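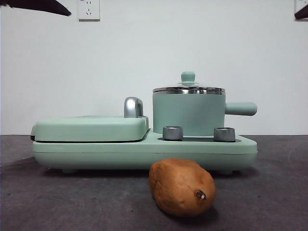
How to cook breakfast in a very small kitchen

When I moved to Stovstead in June, my apartment had a kitchen of 115 square feet on the paper. The real kitchen is one wall inside that room, with a sink, a small refrigerator and a counter where two plates can stand if they are friendly. I have no stove. I eat a warm breakfast every day anyway, and several people asked me how I do it, so I wrote down my method.

Step 1. Find out what your outlets can carry

Before you buy or plug in anything, look at the breaker panel. In my building the kitchen wall is one circuit of 15 amps. At 120 volts it gives 1,800 watts, but for longer use it is better to stay under 1,440. Every appliance has its watts written on a label, usually on the bottom. Add together the things you want to run at the same time, and do not forget the refrigerator.

My first week I used the kettle and the toaster together and the light in the bathroom went off too. Fredy Ayala, my neighbor downstairs, showed me which switch to push back. Now I boil the water first, pour it into a thermos, and only then I start to cook.

Do not use an extension cord for appliances that make heat. Plug them directly in the wall.

Step 2. Prepare in the evening

Ten minutes in the evening saves me almost half an hour in the morning. I do these things after dinner:

Put half a cup of rolled oats in a jar with one cup of milk and a small pinch of salt. Close it and keep it in the refrigerator.
Wash the vegetables and let them dry on a towel.
Bake or steam sweet potatoes for two days, not more. If you have no oven, prick one medium potato with a fork and microwave it for 5 to 7 minutes, and turn it over after 3.
Clear the counter completely. If you leave the mail there, you will cook around the mail.

Cooked potatoes must go in the refrigerator when they stopped steaming. Do not leave them out for the night.

Step 3. Cook in the right order

Start with the slow thing. For me it is eggs, which need nine minutes in boiling water for a firm yolk, or seven if you like it soft. While they cook, cut the cold sweet potato in slices as thick as your finger.

When the eggs are finished, put them in cold water and brown the slices on a hot flat surface with a little oil, three minutes on each side. Do not move them too early — they stick, and then the brown part stays behind. Salt comes at the end.

The oats from the jar can be eaten cold. If you want them warm, heat them slowly and stir often, because milk climbs very fast.

Step 4. Clean before you sit down

This was the most difficult habit for me. Unplug the appliance, and wipe it with a damp cloth when it is warm but you can touch it without pain. Never put the part with the cord under water. Egg becomes like glue after one hour.

What to do with the smell

Small rooms keep the smell of oil until evening. Open the window before you start, even in winter, and close the door to the place where you hang your coats. I forgot this once and went to work in Alevbridge smelling of fried onion — my colleagues were polite, but they asked what was for lunch.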